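Gallery: The dark floor at Surnham

Words by Sabina Majumder
Homes and Interiors / Floors

The brochure for the Surnham apartments calls the floor "liquid midnight". I have the brochure beside me as I write this, and it uses the word "timeless" on two facing pages, once for the floor and once for the taps. I don't have strong views on the taps.

The floor is another matter. Dark, glossy floors have come round again. I grew up with one, or at least with my mother's opinion of one, and I remember slippers at the door and a microfibre mop that lived behind the fridge. So when the people at Drenwood, who did the fit-out, told me that the finish they use is a different animal from the ones we had in the nineties, I asked to see it in a room with people in it. A floor photographed bare at dusk with a bowl of lemons nearby doesn't tell me much.

The range is sold as Gallardo. It comes in four colours, three of which I'd have trouble telling apart in the evening. The sample card lists a sheen value, a slip rating and a paragraph on "lived-in resilience", a phrase I asked about and still couldn't define for you. Costel Pîrvu, who laid most of the ground floor and has laid plenty of pale oak as well, was more useful. He told me the dark gloss shows lint, pet hair and toast, in that order, and that people who buy it either sweep every morning or stop looking down.

He also said it's a pleasure to lay. I believe him, though I note that the layer goes home afterwards.

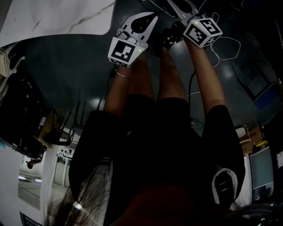

Dark gloss underfoot, with a black shoe, a loop of white cable and the rounded edge of the white marble table.

What the brochure never shows you is cable. The white one looks very white against that floor. On a mid-grey carpet I doubt I'd have noticed it. The black cable has an easier time of it, which might be the best argument for the colour that I've come across, and it's one the sales material doesn't make. If everything you own is black, including your shorts, your T-shirt and most of your shoes, this could be your floor.

The table is harder to be rude about. White marble with grey veining is a safe choice beside a dark floor, maybe too safe, and I've seen the pairing in enough hotel lobbies to be tired of it. The rounded edge helps. I have walked hips-first into square stone corners and would pay a bit extra not to do it again. The chair next to it is light coloured with a curved metal frame, and I'm less sure about that. My worry with metal chairs on gloss is always the feet. Felt pads fall off, they always have, and the first you hear of it is a scrape.

I put this to Drenwood and was sent a care sheet. It recommends checking the pads "periodically". It also recommends a product called Jisance, a spray-on polish that I was told would restore fine scratches. I asked what restore meant. After some back and forth it was agreed that it meant making them harder to see in certain lights, and I'd like that wording to go on the bottle.

On price

The quote I was shown for a living and dining area came to $1,672 for materials, with the polish and a "starter care kit" folded in. Without the kit it was $1,437. The kit is a mop head, two cloths and a bottle. I leave the arithmetic to you, but I bought a mop head last March and it didn't cost anything like that.

Ask for the price without the kit. It wasn't offered to me until I did.

On the light

Gloss changes a lot through the day, and this is the claim in the brochure that I'll half accept. By mid-afternoon a dark shiny floor can look rather grand. At eight in the morning, with low sun coming in sideways, you get the full record of everyone who crossed it in socks. Visit any display suite early if they'll let you. The standard viewing time I was given was 4 pm, and I have my suspicions about why.

Would I have it?

In a hallway, no. In a kitchen, certainly not, whatever the slip rating says. In a living area with big windows and no dog, I might be talked into a satin version, and Costel says one exists, though it isn't on the sample card and the woman on the phone had to go and ask. She came back with a product code ending in 117 and no idea of the lead time.

The marble I'd take. The chair I'd want to sit on for a whole dinner first, because chairs like that are often designed by someone who eats standing up.

Readers who have lived with a gloss floor for more than a couple of years are welcome to write in and tell me I'm wrong. Please say what colour it is, whether you have kids or animals, and how often you mop. "We love it" doesn't count as evidence, and neither does anything written in the first month.

Next gallery: pale grout, and the people who clean it.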